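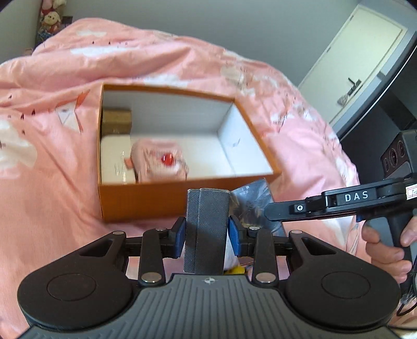
Dillik Packing and Sorting Cell
Equipment for mixed-goods handling, supplied by Hovland

Product code: Dillik 3
Availability: Stotimgate and Trosovitz service regions
Page last revised: 20 April 2019

Overview

The Dillik cell is a two-arm robotic workstation for organisations that receive, sort and repack small household goods. Typical users are returns centres, charitable recycling depots and toy libraries, where items arrive in no fixed order and seldom in their original cartons. The cell picks an item from a soft or uneven surface, places it in an open box and passes the box to a staff member for closing and labelling.

The arms are taught by demonstration. Employees carry out the task with a pair of hand-held grippers, one in each hand, and the recorded movements are used to prepare the cell for the same class of goods. No programming knowledge is required of the employee. Demonstrations may be recorded on the work floor, in a training room or in an ordinary furnished room, and Hovland encourages customers to vary the location. Goods recorded only on a bare bench are handled less reliably when they later arrive on cloth, in bags or among other items.

Suitable goods

Small cartons with removable lids
Plush toys and other soft items
Wooden and foam blocks
Fabric-covered cases and pouches
Light plastic bags, subject to assessment

The cell is not rated for glassware, aerosols, loose batteries or any item that must be lifted from beneath another.

Supplied with each cell

Two fixed arms with interchangeable finger pads
Two hand-held demonstration grippers
Recording unit and charging cradle
Guard panels and two emergency stops
Printed operator manual and wall card
Spare finger pads, one set per arm

Additional demonstration grippers may be ordered separately. Sites running more than one shift generally find a second pair worthwhile.

Changes to staff duties

The introduction of a Dillik cell alters the work of the people beside it, and customers are asked to plan for this before installation. At the Trosovitz returns centre, 23 employees were engaged in sorting and packing when the first cell was commissioned in March. All remained in the department. Repetitive placing of items into boxes has been reduced, while inspection, exception handling and the recording of new demonstrations have become scheduled duties.

Recording is skilled work. It calls for steady wrists, an even pace and a willingness to repeat a task that already went well. Employees who have packed by hand for many years tend to record the most useful demonstrations, and the Trosovitz centre now counts recording experience toward classification as a senior packer. The position of demonstration lead was created there and is held by Elin Bowen, formerly of the packing line.

"People assumed the machine would arrive already knowing the job," Ms. Bowen notes in the site report. "It knew what we showed it. When we rushed, it packed like someone in a rush, and we had to go back and record the whole category again."

The same report records two concerns. Staff found the grippers tiring when used for a full shift, and some objected to being recorded without notice of how the material would be kept. Both matters are addressed in the current conditions of supply, set out below.

Conditions of use during recording

A recording session is limited to 49 minutes, followed by a change of task.
Participation is voluntary and must not be used to measure individual output.
Recordings are stored on the customer's premises unless otherwise agreed in writing.
Faces, personal documents and computer screens should be kept out of the camera's view.
Cables must be checked before each session and kept clear of the finger linkages.
Jewellery and loose sleeves are to be secured.

Where a union or health and safety representative is present on site, Hovland requires that person's attendance at the initial briefing.

Training

On-site training is included in the purchase price and is divided between operators and demonstration leads. Operators learn safe start-up, clearing of a dropped item and manual takeover. Demonstration leads also learn how to plan a category of goods, review recordings and discard those that are unsuitable. A new category normally calls for 205 accepted demonstrations — rejected attempts are not counted — and time for this should be entered in the roster as paid work.

Servicing

Finger pads wear with use and should be inspected weekly. Replacement pads are held at the Stotimgate depot. Hand-held grippers showing play at the rivets must be withdrawn and returned for service; on-site repair is not authorised.

Enquiries

Requests for a site assessment, colour brochure or copy of the Trosovitz report should be directed to the Hovland equipment desk at Stotimgate. Please state the type of goods handled, the number of shifts worked and the floor area available.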